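Home | Recipes | Kitchen Setup | FAQ | Contact

Small Counter FAQ

Everything you keep asking about the toast corner in the Nirkwood kitchen, in one place. Keep the questions coming, I love these!

Why is the toaster so close to the cutting board?

Bread gets sliced on the board and goes straight into the slots, and the crumbs stay in one small area that I can wipe in three swipes. I tried it the other way for most of May, with the board over by the sink, and I was forever walking across the floor with a slice in each hand. 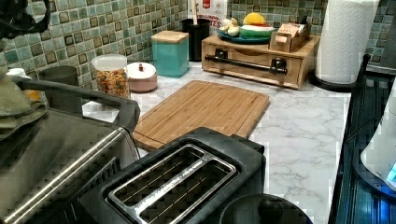

Two-slice toaster up against the bamboo board, canisters along the back.

Do you really need a toaster and the big steel appliance next to it?

Need, no. Love, yes! The two-slot one is for plain bread at 7 a.m. and the bigger one handles open-faced sandwiches, leftover pizza and Hye-jin's garlic rolls (ask her for the recipe, she gives it to everybody).

Is it OK to leave a towel on top?

When everything is off and cool, sure, it's a handy parking spot. Before you switch anything on, the towel comes off and goes on a hook. Please be strict about this one. Check your manual for the clearance it wants, too.

What's the groove around the board for?

Juice! Tomatoes, peaches, a roast chicken. It catches the drips before they run onto the counter. Scrub the groove with an old toothbrush and stand the board on its edge to dry.

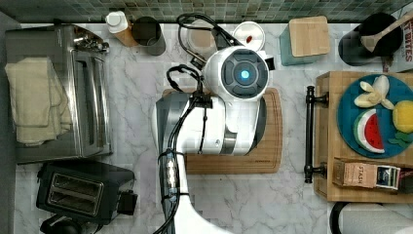
Cutting board on the marble-look counter, toaster oven to the left with a folded towel over it.

How do you keep the back row from taking over?

Only things we reach for every day get to live against the tile. Botond Oláh wrote in to say he gives his row a depth of 13 inches and not a bit more, and I think that's a great rule.

Does a mosaic backsplash get greasy?

A little, mostly in the grout. Warm water, a drop of dish soap and a soft brush, then a dry cloth. It takes me around 3 minutes and the little green tiles look so good afterward.

Can I send you my own counter?

Yes, please! Bit-na Wang is collecting them for the next page, so use the Contact link and tell us what you toast most.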